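Bookshelf news, September

The third Vollorlow book is out, and at 200 pages it's the short one. Jolien Vandenberghe has sent her goose-herding heroine back to Bakthorpe to find out who stole the lighthouse bell. Readers of book two already know, and have been insufferable about it.

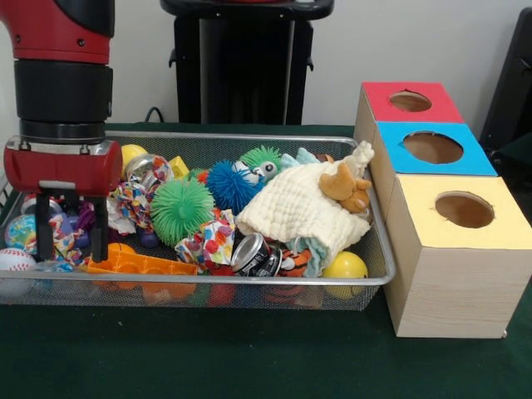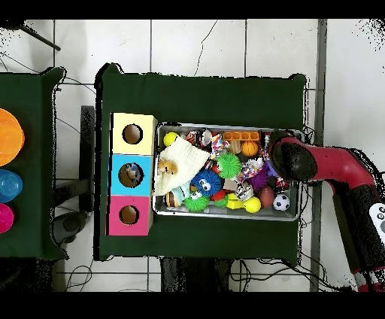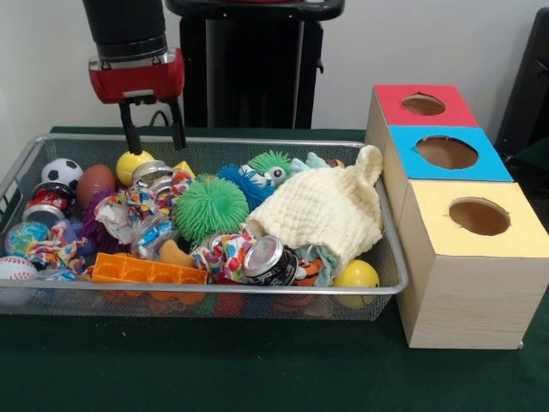 There's a new villain, Illen, a retired sea witch who mostly wants quiet and gets four goblins as lodgers. My daughter rooted for her from chapter two – so did I, by bedtime. The maps by Lingyun Fu are lovely, although the one of the marsh puts the inn in the water. Jasper Hermans at the shop swears it's a clue.

Best for ages eight and up, or for younger kids who don't mind a bog. Signed copies are behind the counter while they last. Ask nicely.

35 shares | 4 comments

Get the newsletter in your inbox. Unsubscribe at any time.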